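3.2 Packing the day bag

The second part of the study looked at small bags, the kind a person fills in the few minutes before leaving the house. We had expected this part to be the easy one. Suitcases take planning, and the households we visited in Mavby spoke about them at length, but a day bag seemed too ordinary to say much about. We were wrong, and happily so! Of the 184 packing notes we collected, the longest and fondest were nearly all about little backpacks and the odds and ends that go into them – sunglasses, keys, a snack, a scarf in case the wind picks up.

We asked people to pack at a table in the living room, close to where they would normally gather their things. A table gives the bag somewhere to lie flat, and it lets small items wait their turn in plain sight. The session in Figure 2 used a soft pink backpack and a pair of sunglasses with dark lenses and a thin metal frame, on a light wooden tabletop with the sofa just beyond it.

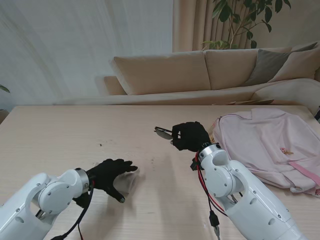 Figure 2. Sunglasses held above the table, with the light pink backpack lying flat near its right edge.

3.3 Soft bags and where things settle

A soft bag does not keep its shape the way a box does, and this matters more than we first thought. When it lies down, the fabric folds over on itself, and the opening that looked so generous a moment ago can close up to almost nothing. Many people in our notes held the top open with one hand and packed with the other, and several told us (with some feeling) about things that had gone into a fold and stayed there until the next trip. Thin items such as glasses came up again and again in these stories. 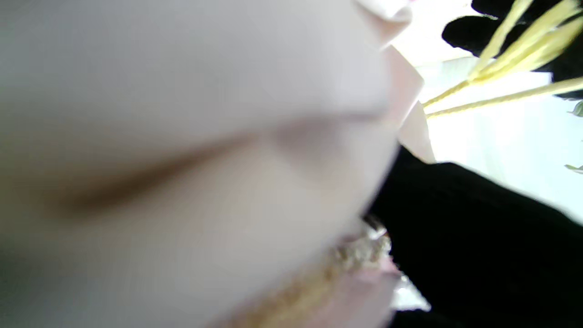
We therefore added a question about feel to the Bevaseck checklist, which until then had asked only about size and weight. People answered it gladly. They told us that they find things in a bag by touch as much as by sight, and that a smooth lining, a rough trim or a stiff seam helps them know where their hand is. One household in Laing kept its glasses on the zipper side for exactly this reason, and had done so through 2 different backpacks. We come back to the placing of fragile items in Section 4, together with the notes on hard cases.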